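Plasteo Opens Its Color Library to Everyone This April

Plasteo, the small studio behind the room-planning program Viser, is opening its full wall color library to the public this April, free of charge and with no account needed. The library holds 2,081 colors, and every one of them can be tried on a virtual wall before anybody buys a brush!

The project began as a handy chart for the studio's own designers and grew from there (and grew, and grew). Last year 67 painters, teachers and homeowners tested an early version and sent in 3,411 comments. Plenty of them asked for the same thing: more earth tones, please, especially the warm reds and browns that are so hard to judge from a paper chip.

So the new release adds 57 of them, grouped in a set called Dalometti. They run from pale clay to deep brick, and each comes with notes on trim and door colors that sit well beside it.
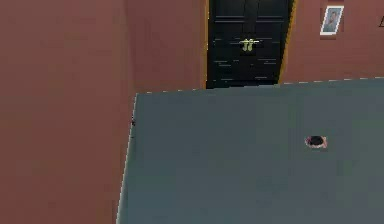

Reddish-brown walls with a black double door, in a computer-rendered interior.

"I've painted my own hallway four times, so I know how a color can surprise you," said Zineb Kamel, who led the work on the library. "We had such a good time with these reds. People wrote to us about their grandmother's kitchen, about a school they loved, and we kept going back to mix one more."

Visitors can search by name, by shade or by the amount of daylight a room gets. Color names are listed in English and French, and the El Idrissi paint shop will carry printed cards of the Dalometti set at its front counter through the end of the month.

Questions and color requests are welcome through the contact page on the Plasteo website.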